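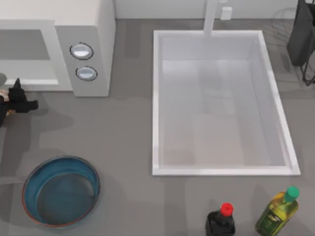 Csaba Hajdu asks why anyone should lose sleep over a protective stop that failed in simulation, where there is no one to hurt and nothing to break. Fair question. The answer takes a few posts.

The stop monitor in our kitchen sim is the same code we ship on the arm. Same source file, same limits, same build flags. If it misses a contact in sim, it can miss it on hardware.

Setup: the Bíró kitchen scene, counter with sink and microwave, bowl and bottles out. The task is bowl to sink. The overnight batch is 2000 episodes with randomized object positions and randomized start poses for the arm.

Shewit Gebretsadik was going through the batch for an unrelated reason (gripper closing time) and plotted raw contact force from the physics log next to the force reported by Husteva, our monitor. The curves should overlap. They didn't.

In 112 episodes the raw force between gripper and counter or gripper and microwave went over the stop threshold. Husteva tripped in none of them. The episodes ran to the end and many were scored as successes, so the dashboard was green the whole time.

Worst peak in the raw log was 169 N, fingers against the side of the microwave during the first move of the episode. The monitor's number for the same contact was well under the limit.

First theory was bad physics. Stiff contacts in a simulator can throw a spike that means nothing, usually when two meshes start out overlapping. Karthik Karunaratne re-ran the flagged episodes at a smaller step. The peaks got a bit wider and a bit lower. They stayed over the limit. So the contacts were real, as far as anything in a sim is.

Second theory was a frame error, with force being read in the wrong axes. Ruled out quickly, the magnitude doesn't care about axes and the magnitude was wrong.

Actual cause: the monitor ticks every 10 ms. The physics runs much faster than that. Between ticks, the bridge collects force samples and hands over one value. In the old bridge that value was the maximum. In the current one it is the mean.

A short hard contact averaged with a lot of zeros looks like a light touch.

The change went in last September under the title "smooth force readout for plots." It did make the plots nicer. It was made in a shared function that feeds both the plots and the monitor, and the reviewer (me) approved it after looking at the plots.

Reply from Ryszard Bednarek: does the hardware driver do the same averaging? It does. Same function. The arm's own controller has a separate joint torque limit, and that one is untouched, so there was a second layer. It is set higher than ours and it was never meant to be the first thing to trip.

We took the arm out of shared use on 27th May, the day this was confirmed. It goes back when the items below are closed.

Item one: the monitor gets the maximum again, through its own path. Plots can average whatever they like. Merged.

Item two: a test that injects a single one-sample spike over the limit and requires a stop on the next tick. We had tests for sustained overload only, and a mean passes those without any trouble. Merged.

Item three: the batch report now compares peak raw force against monitor trips and fails the whole batch on any mismatch. In review with Traian Dobre.

Item four: bench test on the real gripper, load cell clamped where the counter edge would be, low speed first. Not done. Waiting on a bracket for the cell.

Still open: those missed contacts were scored as successes, and some of them went into the training set for the current policy. Karthik is filtering and retraining. I'll post the before and after contact rates under this thread when the run finishes.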